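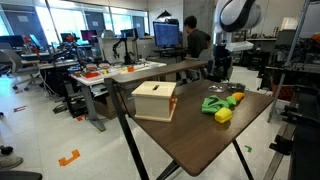
Our supervisor's comment on the first draft was that the planner did not need to be faster, it needed to stop throwing away good plans. We had spent most of September on speed, so the rest of the project changed direction after that.

Promell is the task planner we wrote for tabletop sorting. It takes a list of detected objects, picks an order, and sends one pick-and-place goal at a time to the motion layer. In the first version, any change in the object list caused a full replan. The detector's labels flicker a lot on soft toys and cloth, so the planner kept starting over and the arm waited.

What we changed

The object list now goes through a small tracker before it reaches the planner. A label has to hold for 3 detector cycles before it counts as new, and an object has to be missing for the same number before it is dropped. Position updates under the grasp tolerance change the goal but leave the order alone. The motion layer was not touched.

We also moved logging out of the control loop. It was writing to disk on every cycle, and we found this only when we plotted loop times.

Testing

We recorded detector output from the Pulanbridge lab and replayed it offline against both versions. The set has 2,340 detector messages. We used the first 400 to choose the thresholds and left them out of the comparison. On the remainder, the old version replanned on nearly every label flicker, and the new one mostly when an object had really been moved.

Cloth is still a problem. When it is folded over, the detector splits it in two and both halves last long enough to pass the tracker. Merging overlapping boxes of the same color fixed this in replay but also joined separate toys lying close together, so the merge step is off by default. It can be turned on in the config file under tracker options.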